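I've spent most of July picking things up and putting them down again, and I have to say I've enjoyed it more than I expected to! Jasper Koster talked me into it over lunch one Monday, when he was short a pair of hands for the Lollness project, and I figured I'd help out for an afternoon. We're now at 2211 recordings, so you can see how well that went.

The idea is simple enough. You hold the gripper, you squeeze, you do some small household job, and the camera on top saves the whole thing so the model can learn from it later. One go is one example. We do them in sets of 40 (with a coffee in between, I insist on that), and afterward Jasper goes through and tosses the ones where I got clumsy or wandered off the task.

He tossed a lot of mine in the beginning. In the first big batch, 403 didn't make the cut, and nearly all of them had the same problem — I was starting too fast. I'd hit record and already be halfway to the spoon. What he wants is a beginning you can recognize: fingers open, hand fairly still, a breath or two, and then off you go. It feels silly for the first hour and after that you don't notice it anymore.

## Starting wide

The other habit I had to learn was opening all the way. I'm a lazy opener, it seems, and I'd leave the fingers only as far apart as I thought the next thing needed. Jasper would rather have them wide every time, so now I check before each go, and I've gotten a bit fussy about it.
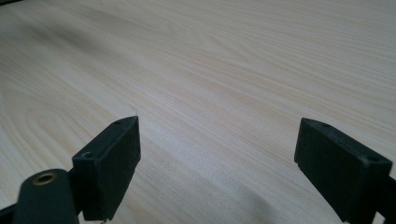
*Fingers wide open over the pale wood tabletop, nothing between them yet.*

Next up is folding, which I've been putting off. I tried 4 washcloths last night just to get a feel for it, and the corners kept slipping away from me — I'd love to hear from anyone who has a good trick for corners. Jasper says to go slower. Jasper always says to go slower.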